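Rules for Teaching a Robot to Wipe a Whiteboard

Robots don't know what "clean up" means. Somebody has to show them, over and over, and that somebody is often me! At Flilham we use hand-held grippers, a bit like the claws a robot would have, and we do the job ourselves so the robot can learn from it.

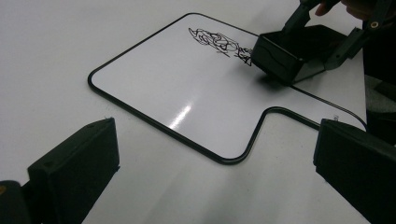
Rule one: fingers stay on the handle. Grippers pinch, and a pinch hurts. If you need to scratch your nose, put the gripper down first (yes, I have forgotten).

Rule two is about going slowly. A robot copies what it's shown, so if I rush and bang the table, guess what it learns?

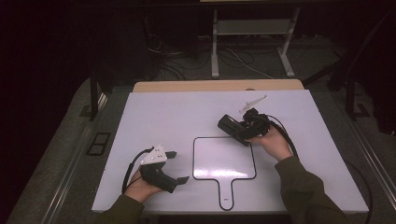 Next, look out for cables. Keep them away from your elbows and your feet, and tell a grown-up if one feels tight.

My favorite rule is to keep the messy tries. We label them "messy" – we never pretend they went well. Last September I labeled 918 tries, and 9 of them were so bad that I laughed out loud.
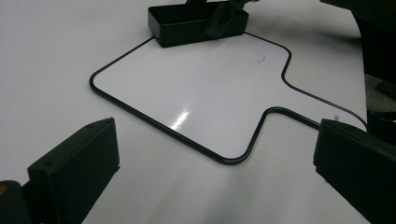 And the last rule: two people must agree before a real robot gets a turn. One watches the robot and the other stays by the stop button the whole time. 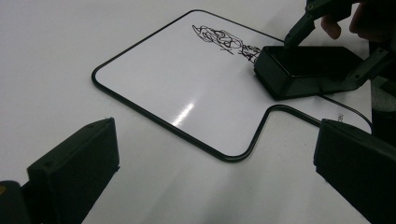
Nithin Thevar wrote in to ask, "Can the person at the stop button be a kid?" Sorry, Nithin, grown-ups only for that job!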